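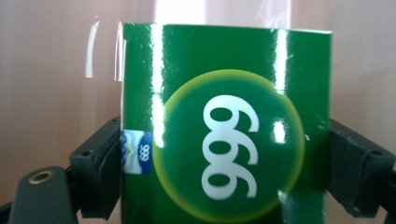 Fig. 1. Green coated box with the 999 emblem, turned on its side.

Packaging and Storage, Unit 3
Handout to go with the May session. Notes by Vitória Morais

Read the numerals in Fig. 1 before you read on. Plenty of people say 666 the first time. The box is on its side, so the digits run from top to bottom, and a bold rounded 9 is easily taken for a 6. Keep that in mind when someone tells you a big number makes a pack "instantly recognizable". Recognizable which way up?

What the number is for

I don't know, and the front of the box doesn't help. The usual claim in the trade is that a number as a name works in every language. Perhaps it does. It also says nothing about what's inside. If you were putting this in a cupboard you would still need to write the contents on it yourself.

Gloss

Rui Baptista's reading for this week argues that a shiny coat "signals care". I'm not convinced. Look at the long white glare down the left of the face, and the shorter one at the upper right. Under a bright light a glossy pack hides part of its own colour. It also shows wear: there are small scuffs on the green, mostly toward the right. A matte board might have hidden them. We'll test that with the Trosa and Grunel samples, so please don't wipe the samples first.

The ring

The yellow-green glow around the darker circle does one useful job, which is to separate the circle from a background of nearly the same colour. White on dark green was already easy to read. Kershaw calls this sort of halo "energy" in chapter 2. Cross that word out and write "contrast".

The sticker

Small blue and white label at the left edge, going partly around the side, with the 999 again in miniature. It faces sideways along with the large numerals, so at least the two agree. Some of you will want to call it a security seal. What would you need to check before saying so?

For next time

Bring one coated box from home, any size. Stand it upright, then on its side, and write down what a stranger could learn from each face at arm's length. Half a page is enough. The Skunamwood shelf exercise moves to the following class.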